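Kitchen tips I stopped believing, and a few I kept

Every spring somebody sends me a list of 100 ways to get a white table clean, and every spring most of them turn out to be baking soda with a different hat on. I own a white table. I have tried the hats.

Baking soda and vinegar together. It fizzes, which people enjoy. What you have left once the fizzing stops is mostly salty water. Use the soda by itself as a mild scrub, or use the vinegar by itself on scale around the faucet. Keep vinegar off marble no matter what the label says.

Toothpaste on scuffs. It does take the scuff off. It also takes the shine off if you rub long enough, and then you have a dull spot the size of a quarter that shows every evening when the light comes in low. Try dish soap and a damp cloth first, and wait two minutes before you decide it failed.

"Magic" sponges. Fine on a painted door. On a glossy white top I'd go easy, for the same reason as the toothpaste. My neighbor Vira Hutsuliak swears by them and has the cloudiest table on the street.

Clearing the table every night. I was doubtful about this one too, but it's the habit that has done the most for me. Things left out collect crumbs under them.
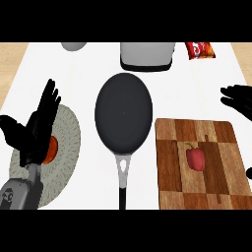
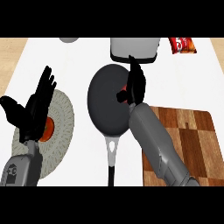

Snack bags are the worst offenders. The advice is always to buy special clips, and Jomholm will sell you a box of 14. A clothespin does the same job. Fold the top over twice, press the air out, clip. I've tested this against the fancy kind with plain corn chips and couldn't tell which was which after a week.

Rice in the salt shaker. Some help in a damp kitchen, none at all if the lid doesn't fit.

Lemon down the disposal. Smells nice until lunch. If the smell comes back, the rubber flap needs scrubbing on its underside. Switch the power off first and use an old toothbrush.

Coffee rings. Maiara Miranda wrote in to say cold tea lifts them. I tried it in March and got a tea ring. Warm water and soap, then dry it with a towel.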